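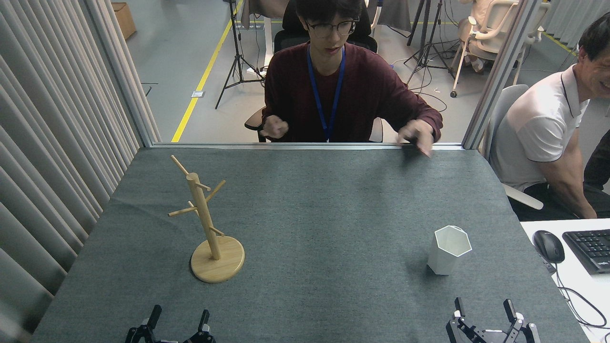
Mug tree and white cup on the felt.

Home Archive About Contact

8/20/25

Notes on the Treler ridge fire, mostly for my own records. The county log puts the first call at 14:10 and the final perimeter at 242 acres. An earlier bulletin said 206, and that number is still on the Nisville town page. The gap comes from the north slope, which was mapped later, after the smoke thinned.

Two engines went in by the Janjua road and stopped at the second gate. Past it the grade is too steep for a loaded tender, so the crew laid hose on foot — almost 600 feet of it, going by the log. Water came from the Prollarstead reservoir. I had assumed the creek, but the creek has been too low to draft from for weeks.

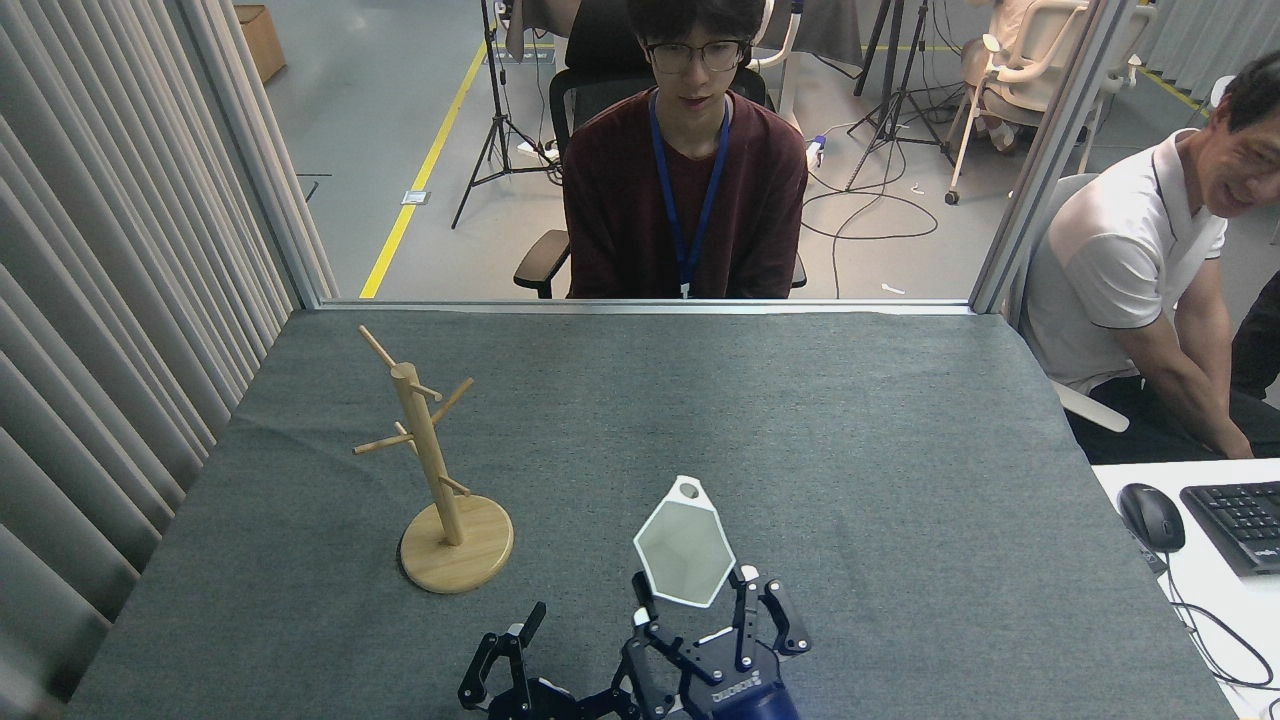 The wind shift came at 15:40. My own weather station, on the east side of Nisville, logged the change four minutes later, with gusts to 31 mph and humidity down to 14 percent. Those readings are uncorrected. The sensor was last calibrated in January and reads a little dry in full sun.

Power was out for 783 customers until evening. No houses were lost. One hay barn and a pump shed were, both below the second gate.

The cause is still listed as under investigation. I will add the final report number when the county posts it — the last one took five months.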